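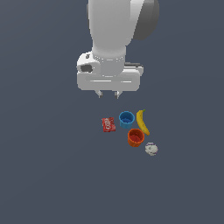
1/ Brurnstead says it's moving its home basketball games to Farport next season and I've now read the announcement twice looking for a lease. There isn't one. "Intends to play" shows up in the first line and again in the last. The decision came down from the top like that white arm, and the coaches found out when the rest of us did.

2/ The number they keep using is 2722, average home attendance last season. I went to nearly every one of those games. If that's tickets sold, fine. If it's people in seats, I'd like to know where they were sitting — the upper end was dark by May's playoff round.

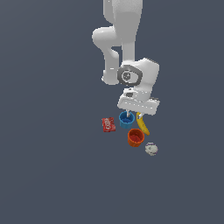

Do season ticket holders get their money back if they don't want to drive to Farport? So far they get a credit toward next season, and the credit only works in Farport.

3/ Valdis Vanags, the athletic director, told the booster call that 80 percent of ticket holders "support the direction." I asked how many people answered the survey. He said he'd follow up. Still waiting. A survey link went to my old address and I never saw it, so put me down as direction unknown.
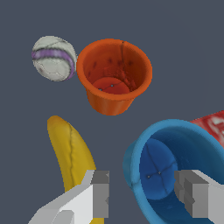
4/ Dates. The draft schedule has 13 home games, and on four of them Farport's own team is listed in the same building. Maybe those get moved. Maybe they're doubleheaders. The release doesn't mention it.

5/ Skileo is handling tickets for the new place. The drive from campus is 43 miles each way and the student bus is "being explored." I've been following this program long enough to know what being explored means. Remember the practice gym?

6/ Dale Dhillon made the fair case for it on the postgame show: MacDonald Arena is old, the roof leaks over section C, and repairs cost real money. I buy all of that. I'd still want to see the repair estimate next to the Farport rent, and we've been shown neither.

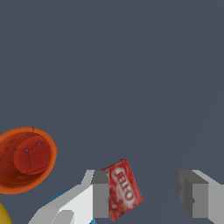 Orange bowl with a round red object inside.

7/ I'll post the lease here if one ever gets signed. Until then I'm not renewing. 8 Jul 2020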